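JOKBERG HOUSING AND CARE ASSOCIATION
Equipment Review Panel

Minutes of the meeting held at the Piruvbridge office on 2019-08-08

Chair: Wakana Hattori
Minutes: Rostyslav Pavliuk
Apologies: none received

1. Minutes of the previous meeting

The minutes were agreed and signed. The action on door widths in the older flats was carried forward to item 5.

2. Pešek two-arm kitchen unit: offer under review

The Chair reminded members that the supplier, Pešek, had offered the two-arm unit on a trial hire, with an option to buy at the end. The offer covers the arms, both grippers, the control software and 80 hours of on-site support. It does not cover the work table, which the Association would have to provide.

Members had before them the pictures from the supplier's kitchen set-up. Mr Pavliuk drew attention to the handling of crockery, as this was the task most often asked for in the tenants' survey in February.

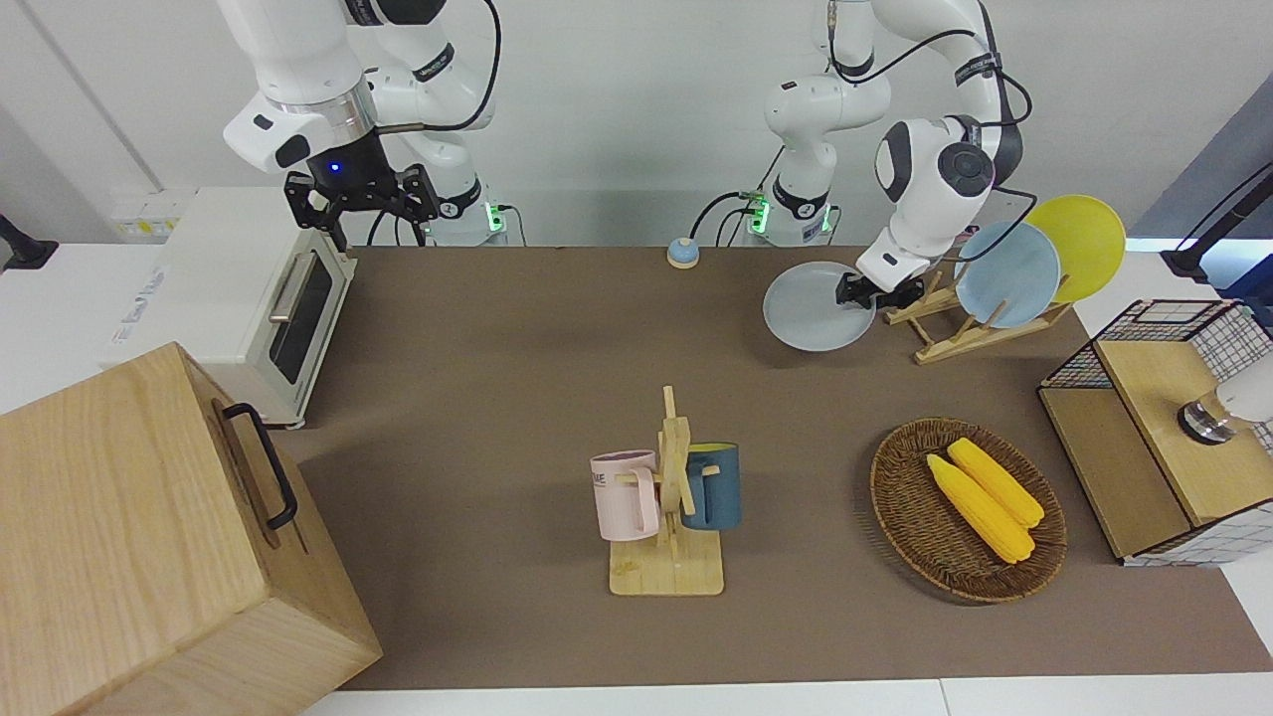

Fig. 1. Left arm holding a plate beside the dish rack; right gripper open above the toaster oven.

It was noted that the plate was held by the rim and almost upright. Two members asked whether the grip would be suitable for the heavier stoneware used in the Bilov flats. The supplier's written reply gives no upper weight for plates, and the panel did not consider this good enough. A figure is to be obtained before any hire is agreed.

The panel discussed whether mugs should be part of the trial. The Chair was in favour. One member thought that hanging a mug on a peg was a harder task than racking a plate and should be scored separately. This was agreed.

3. Space and layout

Mr Pavliuk reported that the communal kitchen at Bilov has a clear run of 234 cm along the back wall, and the one at Piruvbridge 200 cm. The supplier has asked for a drawing of each room before it will confirm that both arms can be fitted.
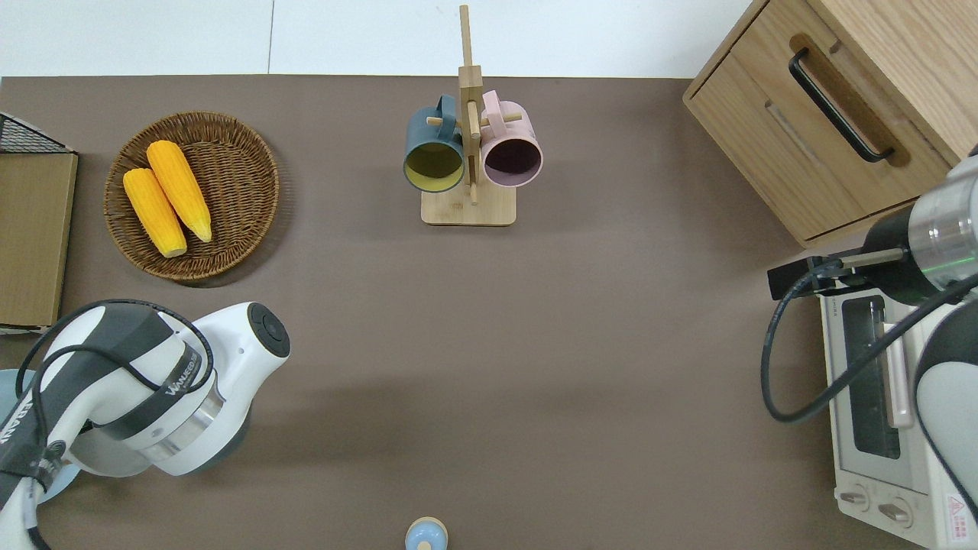
Members were concerned about the reach of the arms over worktops which tenants also use. It was agreed that the trial should take place only at set hours, with a member of staff in the room, and that the hours should be posted on the kitchen door. The question of trailing cables was referred to the electrical contractor.

The Chair asked that cleaning of the grippers be written into the hire terms. The present draft is silent on it.

4. Cost

The hire charge was given as 144 per week, excluding delivery. The panel made no recommendation, pending the answers under items 2 and 3.

5. Door widths

Survey complete at Piruvbridge. Bilov outstanding.

6. Actions

Plate weight limit, in writing, from Pešek: R. Pavliuk
Room drawings to supplier: R. Pavliuk
Revised hire terms, including cleaning: W. Hattori
Scoring sheet with separate entry for mugs: W. Hattori

7. Any other business

There was none. The date of the next meeting will be circulated by the office.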